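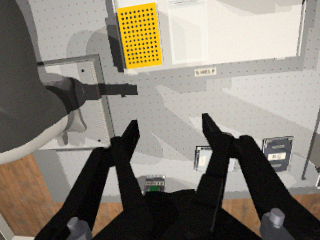
Bulb planting is back on at Stenum Park, and I could not be happier about it! The city of Drulberg put the notice up on the park gate this week: 3,000 crocuses are going into the long lawn next to the duck pond, and anybody with a trowel and a free morning is welcome. They want them in a grid this time, which has already started a few arguments at the gate (one of them mine). If you look at that light gray surface with the tiny holes all over it, every one lined up with its neighbors, you've got a pretty good idea of what the parks office has in mind for the lawn. Just swap the gray for grass and put a crocus in every hole. I've always been a scatter person myself. You take a handful, you toss it, you plant where things fall, and it comes up looking like it's been there since your grandmother's time. But I've read the notice all the way through now and I'm coming around to the grid, at least for that lawn.

The reason is mowing. The long lawn is the first grass in the park to get cut in spring, and when crocuses are all over the place the mower either has to wait until the leaves have died back or go right over the stragglers. We all saw what happened by the west gate a while back, when the stragglers lost. With straight rows and a clear edge, the crew can mow right up to the planting and leave the rest alone until the leaves turn yellow. It's a little stiff for my taste, but I'd take stiff flowers over chopped ones any spring.

There are two planting mornings, both in October, and the dates will go up on the gate once the weather looks settled. Both start at the pond end. You don't need to sign up for the whole morning, you can come for as long as you like and leave when your knees tell you to (mine are very outspoken). The parks office is asking people to keep some distance, wear a mask when you're picking up bulbs at the table, and stay with the folks you came with. Every household gets its own stretch of string to work along, so you won't be bumping elbows with anyone you don't already bump elbows with at home. Kids can come along as long as there's a grown-up on the same string.

Bring your own gloves and your own trowel if you have them. There'll be a few bulb planters to borrow, the kind you step on, but I'd skip those unless the ground is really soft. I tried one on the clay behind my garage and just stood there on top of it like a pigeon on a fence post. An old kitchen knife works better in turf than you'd think, by the way. You cut a flap, fold it back, push the crocus in with the pointy end up, and fold the grass back over. Step on it gently and move along.

The bulbs are coming from Bundico, the nursery out past the water tower, where the city has bought its bulbs for as long as I've lived here. I drove out there yesterday to see what they had left for the rest of us, and there's plenty, although the big purple crocuses were getting low. The bins are outside this fall, under the awning, and they've got the line going in at one end and out at the other so you can't really go back for the thing you forgot. Make a list! I didn't, and I came home with three kinds of grape hyacinth and no tulips. 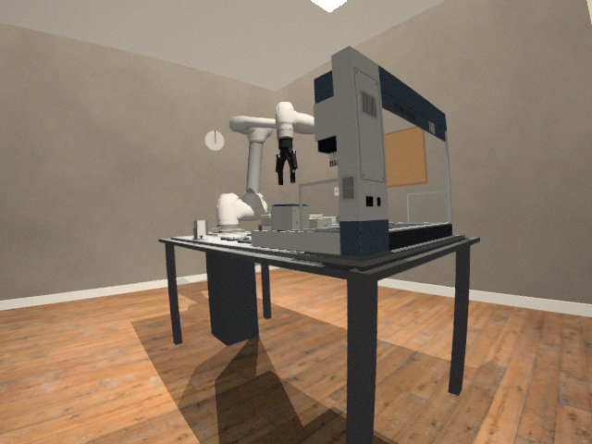 If you're planting at home, crocuses are the easiest thing in the world as long as you get them in before the ground turns cold and sticky. I put mine down about as deep as my middle finger. Sunny spot, decent drainage, and don't fuss over them after that. The squirrels will fuss over them for you. A piece of chicken wire laid flat on the bed under a bit of soil has saved more of my bulbs than all the pepper and coffee grounds I've tried put together, and the shoots come right up through it. Take the papery skins with you when you're done, too. I used to leave them lying there, and I might as well have put up a sign with an arrow.

Daffodils are the other half of the news, and squirrels don't care for daffodils, so that part's easy. Almost 1,000 of them are going in along the bank on Kelmendi Street, between the bus stop and the footbridge, where the old junipers came out in the spring. The parks crew is doing that bank themselves. It's steep, it's slippery after rain, and there's traffic at the bottom, so please don't wander over there with a trowel to help out. They're mixing early and late kinds so the color lasts, and I hear there'll be some of the small white ones near the footbridge, which smell wonderful if you get down there on a still morning. No grid on the bank! I asked at the parks office window and was told the daffodils will go in wherever there's dirt between the juniper stumps. So the scatter people get something after all.

I should say that the stumps are staying. A couple of neighbors wanted them ground out, but the roots are what's holding the bank together for now, and there's going to be something low and spreading planted over them later on. I'd love to see creeping thyme there. I'd also love to see the bus stop get its trash can back, but that's another office and another window. 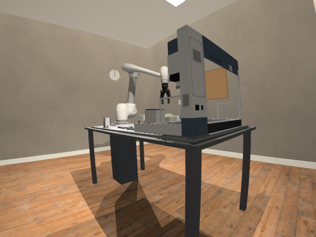
The benches by the pond are getting a coat of paint while all this is going on, and the parks office is asking what color we'd like. They've been dark green forever, and the green has gone chalky enough to come off on your pants. The choices on the notice are dark green again or gray with a second color at the bottom of the legs. I vote for the gray with navy at the bottom, done the same way as the tall gray column on that big machine, where the lowest section goes dark navy right down to the tabletop. On a bench it would be really practical. The bottom of the leg is where the mower throws wet clippings and where every dog in Drulberg stops to say hello, and dark paint would hide a lot of that until the next rain. The gray up above would look nice next to the water too, I think, especially in winter when the pond is more or less that color anyway. My sister says it'll look like a dentist's office. She's a dark green person and always has been.

You can vote by dropping a note in the box on the gate or by calling the parks office in the morning. Write the color and nothing else, please. Last time there was a vote (it was about the drinking fountain) people wrote whole letters, and it took forever to find out we were keeping the fountain we had. If you'd rather not go down to the gate, the office says a postcard is fine.

A few odds and ends before I go out and rake. The path around the pond will be closed on the lawn side during both planting mornings, but you'll still be able to walk your dog the other way around, past the willows. The restrooms at Stenum Park are open again, with soap even. Parking on Kelmendi Street will be limited while the crew works on the bank, so if you're coming to plant, use the lot behind the ball field and walk over. And there won't be cider this year, which I'm sad about, so bring a thermos of something hot and a thing to kneel on. An old couch cushion in a garbage bag is what I use.

If it pours, the morning moves to the next dry one and the gate notice will say so. A drizzle doesn't count as pouring. I'll be on the string closest to the willows, in the orange hat, planting in a perfectly straight line and complaining a little.

Posted Sep 26, 2020, in Neighborhood News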